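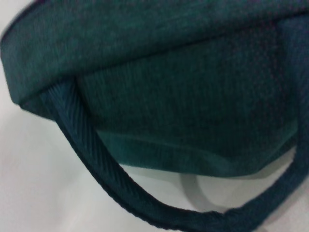 Section 5. Setting Up the Granside Practice Jump

Read this section in full before assembling the jump. Adult supervision is required whenever children handle the equipment or the dog.

1. Choose a level area of short grass or rubber matting. Do not set up on concrete, gravel, or frozen ground.

2. Push each upright into its base until the spring button clicks. Pull upward on the upright to confirm that it is locked.

3. Fit the two cup strips to the inner faces of the uprights, with the open side of each cup facing the landing side.

4. Rest the bar in the lowest pair of cups. The bar must fall freely when knocked from the takeoff side. Never tie, tape, or wedge it in place.

CAUTION: Dogs that are still growing should work only with the bar on the ground. Consult a veterinarian before raising it.
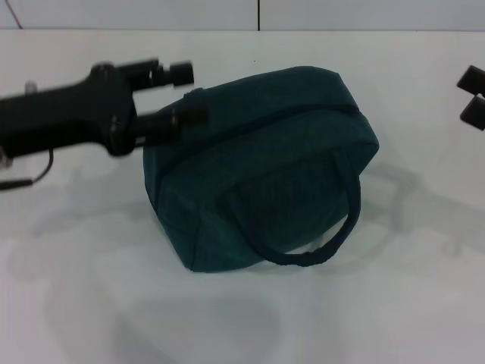
5. Walk the dog on a loose leash past both uprights, then between them. Allow the dog to sniff the equipment. Reward calm behavior with a small treat.

6. Remove the leash before the first jump. A trailing leash can catch on the cups and pull an upright over.

7. Send the dog over the bar from a short, straight approach. Place the reward on the ground beyond the jump so that the dog lands looking forward and down.

8. End the session after five clean jumps. Offer water and let the dog walk until its breathing has settled.

NOTE: If the dog runs around the jump, do not scold or pull it back. Return to step 5 and shorten the approach.

Raising the bar

Move up one pair of cups at a time, and keep both ends at the same height. Stay at each height for at least two sessions. Lower the bar at once if the dog hesitates, twists in the air, or knocks it repeatedly.

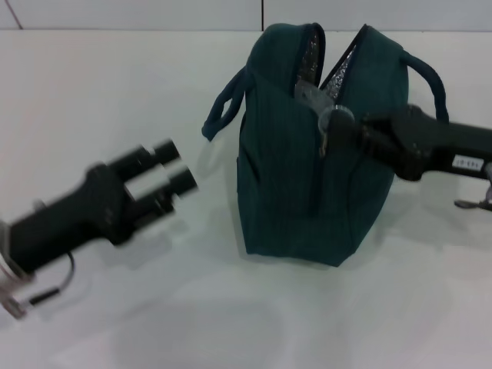 Touran Golestani writes that her spaniel cleared the lowest bar without trouble but refused the next height until she moved the treat farther from the landing side. Owners who meet the same difficulty may do likewise, provided the approach remains straight.

Store the bar flat and out of direct sun. Replace it if it is cracked or bent.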